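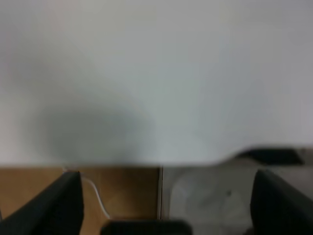
Slow internet in the back bedroom, do I really have to run a cable?

Posted by Vlasta Nikolovski

My landlord is generous with everything except outlets and holes in the wall. The router lives by the front door. I live, for work purposes, in the back bedroom, where video calls turn me into a series of thoughtful still portraits. I pay for 1,000 megabits and get around 5 at the desk after lunch.

I bought a Brustine extender in December and it has added a second network with a longer name and the same speed. Before I spend more money, should I give in and run a long cable along the hallway? I can't drill. I also have a cat with opinions about string. 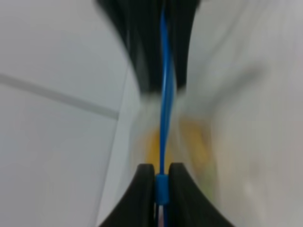

The hallway has baseboards but no carpet, and there are two doors in the way. The bedroom door has a decent gap under it. The other one scrapes the floor and always has.

Greer Tennant (14 found this helpful)

Yes, run the cable. I held out for two years with various glowing boxes and I'd like those evenings back.

Buy a premade Cat 6 patch cable longer than you think you need. Ethernet is good for a bit over 300 feet, so your hallway isn't going to trouble it. Flat cable is easier under doors. Round is sturdier and looks worse, so pick your misery.

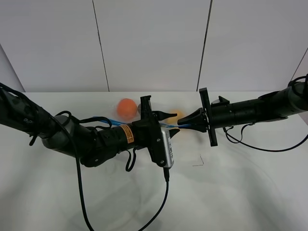
For the door that scrapes, go up and over the frame on the hinge side. It adds several feet, which is where that extra length goes. As for the cat, mine lost interest as soon as the cable was fastened down. Loose cable is a toy and fixed cable is furniture.

The order I'd do it in:

1. Plug the cable in at both ends and leave it lying on the floor for a day. If the speed doesn't improve, your problem is the router or the provider, and you haven't stuck anything to anything.

2. Wipe the baseboard and let it dry. Adhesive clips don't stick to dust, and baseboards are mostly dust.

3. Start at the router and work back, leaving the corners a bit slack. Don't fold the cable flat to make it look tidy.

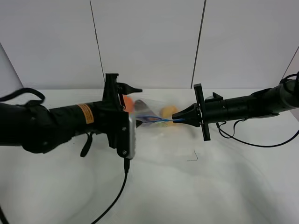 4. Coil whatever's left behind the desk, loosely, and stop looking at it.

Tharun Subramaniam (3 found this helpful)

Check the port on your laptop dock first. Mine topped out at 100 and I blamed the cable for a month.

Ronaldo Guerra

have you tried turning the extender off. not off and on, just off. mine got faster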